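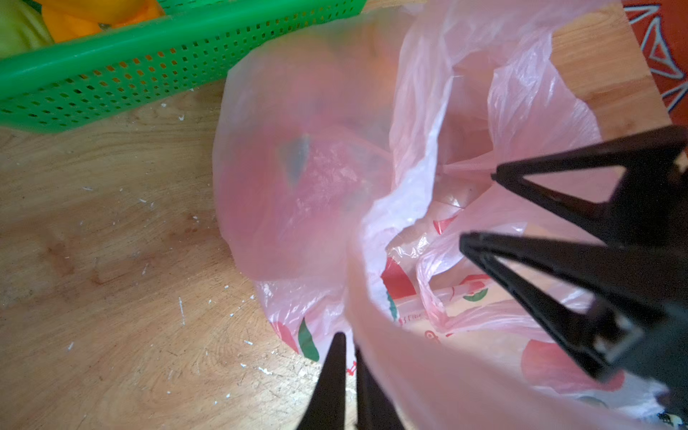 My grandmother never bought a thing she couldn't carry home herself, and I have thought of her often this winter while writing about the corner grocers of Granmont, who are still hanging on in a town of 4000 people and two very large supermarkets. She would have come home with a bag like the pink one, thin enough to let a bit of orange show through, and she would have smoothed it flat and saved it in a drawer with all the others (we had a great many drawers).

Conceição Carrilho has run her shop on Kamitz Street for 13 years, and she still writes credit in a notebook. "People pay me," she told me, pouring coffee I hadn't asked for and was very glad to have. "Maybe in November, maybe after, but they pay." She knows who likes hard pears and whose knees are bad, and on icy mornings she'll walk an order over herself, apron and all. 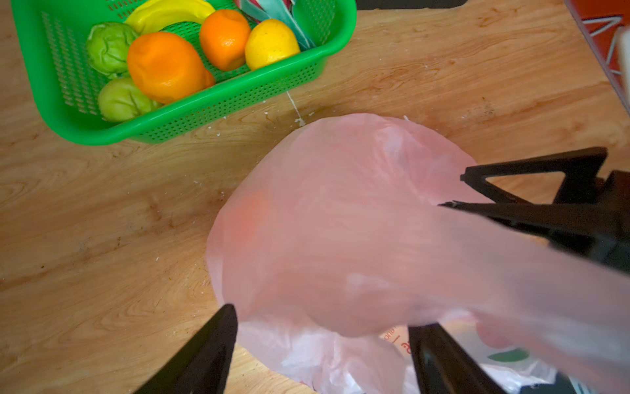
Oranges, a lemon and a banana in a green basket: toy-like produce with a homely look.

Three blocks down, Osamu Okabe keeps the Uchida market open until 9 every night, just as his uncle did. He's the worrier of the pair. His rent went up again last spring, and the wholesaler in Flaltine won't drive out for a small order anymore, so he makes the trip himself, 90 miles there and back, with the radio on and a thermos between his knees. 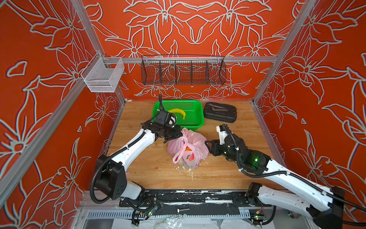

What keeps a little shop pleasant, Okabe says, is mostly shelving, and he can talk about shelving for a good long while. He'd hang everything if he could. A long wire basket split into five compartments, up on a rail against a wall of big pale lilies on orange-red, is very much his idea of good sense, and I've come around to it too. He'd put garlic in the first one, he told me, and then he went off to help a lady find the rice.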